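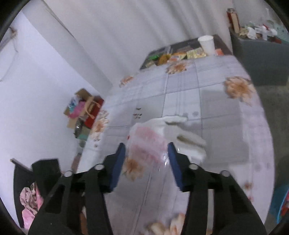
Luvitz, writing on the draft of this card, asked that the limits of the collection be set out before its size, on the grounds that most users read the first paragraph and then download. The maintainers have accepted the point, and the order of the sections below follows it.

Gadham Household Handling Set
Data card and README, second release

Known limits

All recordings were made with hand-held grippers, in homes and shared rooms in and near Altby. The set contains no recordings from a robot arm. A policy trained on it will learn where a person chose to move the gripper, including reaches that a fixed arm could not make. Users should check the recorded paths against the working range of their own machine before training.

The lens is very wide and the view is circular, with strong bending towards the rim. Objects near the rim should not be used for measuring size or distance without first applying the calibration file supplied with each unit.

Soft and crumpled things are common in the set: plastic bags, tissue, cloths, wrappers. Their outlines are hard to mark, and two annotators will often disagree on where a clear bag ends and a patterned tablecloth begins. Masks for see-through items are therefore marked "low agreement" and are left out of the default split.

Rooms were not tidied for recording. Tables, cabinet tops and the floor beside them were left as the household had them, and collectors were instructed to move only what the task required. Background clutter is part of the data and has not been blurred, except where it showed a face, a letter or a screen.

Purpose

The set was prepared to support learning from demonstration for everyday tidying: picking up light objects from a table, moving them a short distance, and putting them down. It is suitable for training and comparing grasping policies and for work on visual features from a wrist-level view. It is not suitable for safety testing, and it must not be used to identify a household or its members.

Contents

The release holds 1,000 episodes from 60 rooms. Each episode is one attempt at one task, whether or not the attempt succeeded. Failed attempts are kept and labelled as such. Over 400 episodes involve at least one soft item.

Each episode folder contains:

video - colour video from the gripper camera
pose - position and rotation of the gripper for each video frame
width - the opening between the two fingers
task - a short written instruction in English
notes - remarks by the collector, which may be empty

Pose and width are given in metres. Rotation is stored as a quaternion, scalar last. The first release stored it scalar first, and loaders written for that release must be changed.

Collection procedure

Collectors worked alone or in pairs. Before each session the gripper was opened and closed fully, and the readings were compared with the reference values on the unit's card. A session in which the readings differed was not recorded until the unit had been reset.

The written instruction was read aloud before the attempt began. Collectors were asked to approach at a natural speed, to keep the finger pads in view, and to avoid placing the free hand between the camera and the object. Where the free hand does appear, the episode carries the tag "hand".

Consent was given in writing by an adult member of each household. A household may withdraw at any time. Withdrawn episodes are removed from the next release and their numbers are not used again.

Splits

Training, validation and test splits are made by room, so that no room appears in more than one split. Users who make their own splits should do the same. Splitting by episode gives scores that are much too high - the same tablecloth and the same wall will be present on both sides.

Changes since the first release

Rotation order changed, as stated above.
The Yeo loader is now the supported way to read the files. The older script remains in the archive folder and will not be updated.
Finger width was corrected for unit 2, which had been reading too wide since August.
Duplicate notes were removed.

Access and corrections

The files are available on request from the Gadham data desk. Applicants should state the intended use and the name of the institution responsible. Errors in labels should be reported with the episode number and the frame at which the error first appears. Corrections received by 2nd January will be included in the next release; later ones will be held for the release after it.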